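15th February

I've been meaning to write up the green table for a while. We bought it from the Noltgate clearance place last August for 89 dollars, and it was meant to be a spare. It's now the one we use for nearly everything: sorting, wrapping, repairs, lunch.

The colour put me off at first. Bright green isn't what I'd have picked, but small dark bits like screws and washers show up well on it, so I've stopped complaining. It wipes down with warm water and a bit of dish soap. Texta marks need metho.

My only real rule is that it gets cleared at the end of the day. Chaimae Samir keeps a tray at one end for anything without a home, and when the tray is full we deal with it. That's happened twice this month.

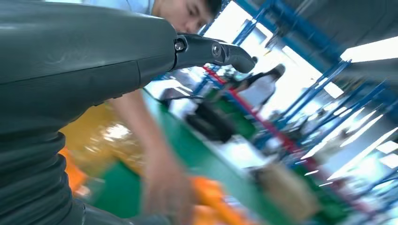 *Head down and a hand busy at the green table.*

Next job is a second lamp, as the far end gets gloomy after four. I might try Wolde for one and see what they've got under 30 dollars.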